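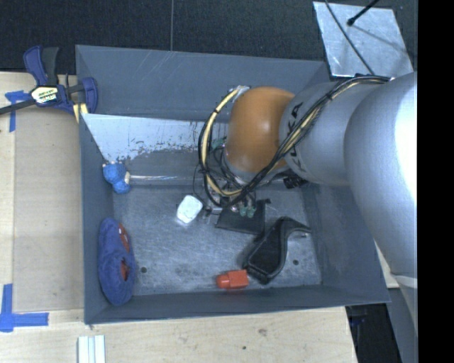 The Bin Test

Every few years somebody tries to sell us a better way to keep small things. This summer it is Zotent, whose drawers, trays and dividers promise that a household will "never dig again." The starter kit costs $226. The full wall system is $388, before shipping, and you supply the screws.

I have my doubts. My own system is a big gray bin on a wooden table, and things go into it.

A bin gets scratched. The floor scuffs, pale smudges build up that no sponge will shift, and any coating on the slopes starts to flake at the lower edge. The Zotent catalog treats this as a kind of moral failure. To me it looks like wear. Something blue and knobby with two rounded lobes can sit against the wall and be found again by anyone with eyes, which is more than I can say for whatever went into drawer 5 in July.

Kátia Vieira, who reviewed the full wall system for the Motley newsletter, is kinder to it than I am. She likes the labels. She also admits that she spent two evenings deciding whether a soft toy with hard parts belonged under "soft" or "parts," and that the label maker was the piece she used most.

"You do feel organized," she told me. "I'm less sure that I am."

Wayne McKinnon sells storage for a living, at Wickramasinghe, and he was happy to argue. A bin, he says, rewards whatever is on top. The things at the bottom might as well be lost. Fair enough. But sloping sides help with that, since they send small items toward the middle, and an open top lets you see most of what you own at a glance. I asked him for a drawer that does the same. He offered me a clear one from Prurer, at a price I won't repeat.

There are things I wouldn't keep this way. Batteries, for one, and anything with a blade or a lid that pops. Those deserve a box of their own, and an old shoebox is fine.

For the rest, I would like to see some proof before I clear a wall. Zotent's brochure says its customers save hours every month. I asked how the hours were measured and was sent a second brochure.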